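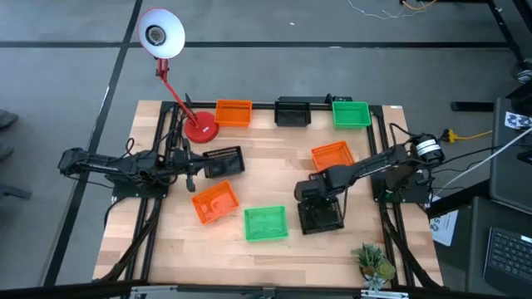 Justard to charge seven pounds a month for the privilege of banking with it

Reading time: 4 minutes

Well, it's official. Justard wrote to its customers this week (mine came in the same post as the gas bill, lovely) to say that free current accounts are finished from the new year. If you keep less than £2000 in your account you'll pay £7 a month. Keep more than that and you pay nothing, provided you don't dip under it for a single day. One day! You could have a fortune in there, get paid late once, and there goes your seven quid.

Those of us who've been following this since August won't be shocked. That was when Justard put out its half-year results and slipped in a line on page 20 about "reviewing the everyday banking offer". I wrote at the time that I didn't like the sound of it, and a couple of you told me I was being gloomy. I'm not going to go back and find those comments. I do remember them, though.

The bank says it can't make money on small accounts any more with interest rates on the floor. There is something in that. A bank takes in your wages, lends them out or parks them somewhere, and lives off the gap, and right now the gap is tiny. But the same results showed the dividend going up, and I'd have liked one sentence in the letter explaining how those two things sit together. There isn't one. There's a paragraph about "valuing our long relationship" and a phone number that I held on to for most of my lunch.

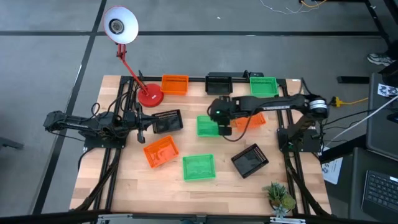 Last updated: 20/11/2020. Corrected the bit about joint accounts.

Joint accounts, then. I first said the £2000 applied to each person, and I'd read it wrong. The limit for a joint account is £3000, however you split it between you, and it's one fee and not two. Thanks to the reader who pointed that out, and sorry to anyone who had a row over breakfast on my account.

What bothers me most is who ends up paying. If you've got two grand sitting about doing nothing you're already doing all right, and you get your banking free. If you get to the end of the month with eleven pounds and a tin of soup, you're the one who coughs up. Over a year it comes to £84. That won't ruin most people, but it's a decent chunk of a winter heating bill, and it's going out of exactly the pockets that were hoping not to have it go out this year of all years.
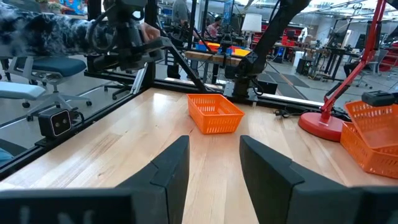 And in Plikholm there's the branch question as well. We lost the Verel branch the winter before last, so Justard has been the only counter in town where you can pay in a bag of coins or speak to a human being. The letter promises to keep it open "for the foreseeable future", which from a bank could mean anything up to teatime. I popped in to ask. The woman at the counter was very nice and knew less than I did, and there were four people behind me all holding the same letter.

Could you go elsewhere? Yes, if you're happy doing everything on your phone. Taipe still has a free account with no minimum, and I'm told the switch goes through without much fuss. My wages and direct debits would move over on their own. The trouble is that the nearest Taipe counter is two buses away, so if you deal in cash (market traders, the hairdresser, my neighbour with her egg money) it isn't much of an answer. Verel has a free account too, but only for new customers and only for the first year, and I've a fair idea what happens in the second.

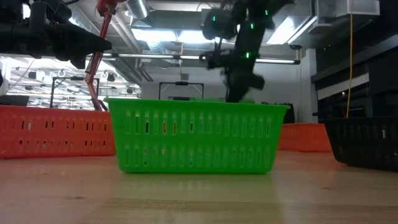
What to do if you've had the letter

Have a look at your lowest balance for each of the past few months. It's the lowest that counts, so ignore the average your app shows you. If you've got savings with Justard in a separate pot, they don't count towards the limit, though you can shift some across. Students and people on the basic account don't pay at all, and you can ask to be moved to the basic one, but you'd lose your overdraft.

I haven't decided yet. I've been with them since my first Saturday job and I'm cross enough to go, but I do like having the branch. I'll ring again tomorrow and add anything useful I get out of them.

Comments (4)

Anonymous: Got mine too. The overdraft charge went up in the same letter, bottom of the second side. Worth checking.

Anonymous: I switched to Taipe in the summer and the only thing that went wrong was my gym payment. Took that as a sign and cancelled the gym.

Eggs and jam: Paying in cash is the whole problem for us on the market. Does the post office still take deposits for Justard?

Anonymous: Yes it does, but there's a daily limit. Ask before you queue.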